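Thursday night vanity cleanout, let's go! Everything gets 60 seconds to prove itself.

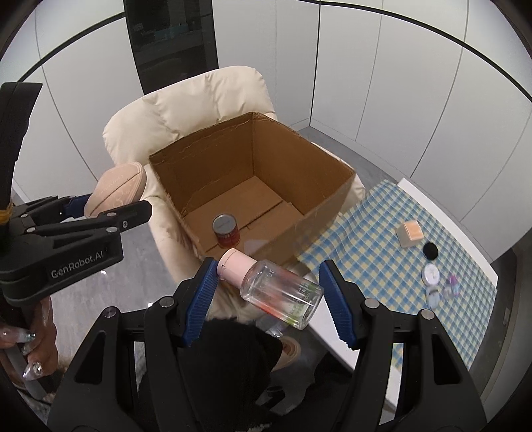

Bottles are my weakness. I keep every "one last drop" for months! The clear one with the pale pink cap has a faint orange-red bit left inside, so yes, we're doing this — no mercy.

2/ Still going, 11 things sorted. The Lebrun cream stays forever. 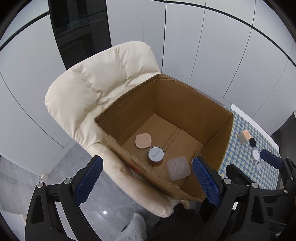

Sponges next! I buy them faster than I use them. The peachy one is in the box now, next to the little can and a square lid. The checkered cloth is showing again — love that blue!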